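How Does a Robot Know Where the Plate Goes?

Putting a plate in a rack is easy for you. For a robot, it takes a whole team of little programs working together! At Onach, Khrystyna-Mariia Dmytriv writes those programs, and her favorite is called Negussie. 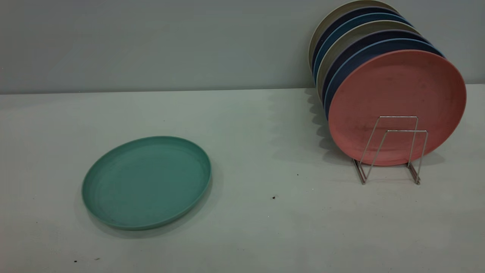
Reading time: 2 minutes

Say the job is to put the green plate in the rack with the other seven. First comes perception – the part of the software that makes sense of what the camera sees. A camera only gives the robot a huge grid of colored dots. Negussie hunts through the dots for edges and curves. A round plate seen from the side looks like an oval, so the program has to learn that ovals can be plates too! It practiced on 2000 pictures.

Shadows are sneaky. Look at the wavy gray one next to the rack. You know it's a shadow, but a program has to work that out.

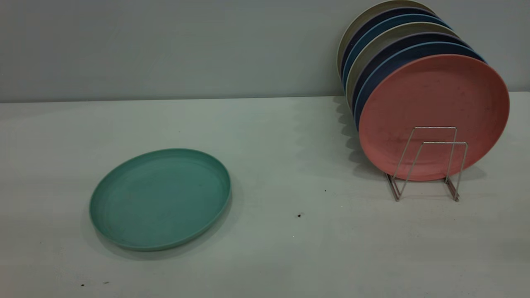 Page last changed: February

Next comes planning. The planner tries out paths inside the computer before any motor moves. It might test 342 paths and throw away every one that bumps the pink plate in front. Wow!

Last is control. It checks the arm again and again as it moves, and fixes tiny mistakes on the way.

Try it yourself: write down every step for putting away one plate, then ask a friend to follow your steps exactly. Did you remember to say "let go"?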